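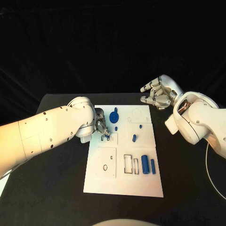
Why Did the Robot Stop?

Dullis is a robot with two arms. At the Zuslow lab in Skeradbridge, it practices putting blue pegs and other small parts where they belong on a white board. One morning in March, it stopped halfway through and would not move.

Amra Janevski looks after Dullis. She read the error message on her computer: "Wrist joint, no signal." A joint is a place where the arm bends. Each joint has a sensor that tells the computer how far it has bent, and it sends that message through a cable. 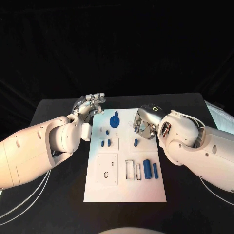 One cable had worked loose. Every time the arm reached far to the side, the plug slipped a little, and the messages stopped for a moment. Without them, the computer could not tell where the hand was. A robot that doesn't know where its hand is might hit the table – or a person.

So Dullis has a rule. If a joint goes quiet for 60 milliseconds, both arms must stop. A millisecond is very short. There are 1,000 of them in one second.

Amra turned off the power before she touched anything. Then she pushed the plug back in and added a clip to hold it. She ran the arm slowly 28 times to test it. Now she checks the plugs every seven days.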